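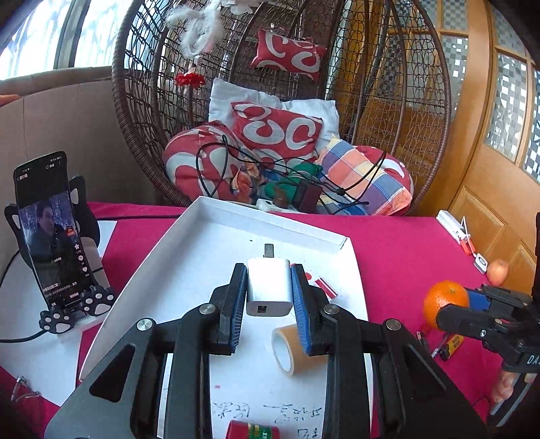

The gripper closed on a small power adapter over the tray, blue pads either side of it.

Review: Sillis hand gripper kit, built at home

The Sillis is a hand-held gripper sold as a kit. You hold it by a handle and the two fingers open and close at the far end. I wanted one for working out grasps before committing to a motor and an arm, and building two seemed sensible as the printed parts come as a double set anyway. The pair cost me £37 in hardware on top of the plastic, ordered through Orkolura, who were quick.

Assembly

Allow an evening for each. The first took me until gone eleven and the second was finished before supper the next day. The instructions are a single folded sheet and the drawing for the left linkage is printed the wrong way round. If your fingers cross when you close them, swap the two inner bars and start again from step four.

The pivot screws need care. Done up fully they bind, and half a turn back they rattle. I ended up at about a quarter turn back with a dab of thread lock. The outer arms are wide and stiff and I have no complaints about them. The small parts bag had one washer missing.

Pads

The ribbed blue pads are the best thing in the kit. They push on without glue and hold well on smooth plastic. Phone chargers and similar small blocks are a good test, as they are hard, slippery at the corners and easy to tip, and the Sillis picks them up by the sides without much fuss. A roll of tape is fine if you take it across the width. Small packets are poor. The tips meet slightly high, so anything thin lying flat gets pushed along the tray.

Fruit is within its reach if you go in level. I had trouble with an orange until I stopped coming at it from above.

In use

My wrist ached after some 23 minutes. The handle is too narrow for a large hand and I have wrapped mine since. Vija Kuusk has the same kit with the Bornalen handle, and that is a clear improvement, though it costs nearly as much as the rest of the parts together.

I work over a shallow cardboard tray, which I would recommend to anyone doing this on a dining table. It stops things rolling off and you can write on it.

Verdict

Good pads, sound arms, a bad instruction sheet and a mean handle. I would buy it again at this price and print a fatter grip on day one. Spare pads are listed by Dovhaniuk but were out of stock in June.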